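Household Textiles, Session 4: Getting to Know Wool
Notes by Rozália Magyar, Brelley Evening Classes

Welcome back, everyone, and thank you for bringing in so many lovely old blankets last time (Rania, I'm still thinking about the green one!). Tonight we move on from cotton and spend our time with wool, which I could happily talk about until they lock the building, so do stop me if I wander.

Wool fiber is covered in tiny overlapping scales. Warm water makes them lift a little, and if you then rub or tumble the cloth they catch on each other and will not let go. Felting is the name for this, and it's the reason a favorite sweater can come out of the washer ready for a doll. Heat by itself does much less harm than most people fear. It's heat and rubbing together, or a sudden jump from hot to cold, that you want to watch for.

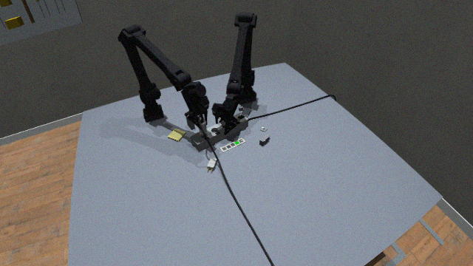 The other thing to understand is crimp, the natural wave along each fiber. Fine fleeces have a tight crimp, up to 22 waves to the inch, and coarse ones have a long, lazy bend. Crimp traps air, and the trapped air keeps you warm. It also gives wool its spring, so a creased skirt hung overnight in a steamy bathroom will usually sort itself out by morning.

For washing at home, use cool water and a mild soap, and press the suds through gently. Roll the piece in a towel, then dry it flat. Please don't wring it, however tempting it looks!

For next time: read chapter 6 and bring a small scrap of wool you don't mind ruining. Su-chen Wei has kindly offered her spare knitting swatches to anyone who has none. We'll felt half of each scrap and keep the other half to compare.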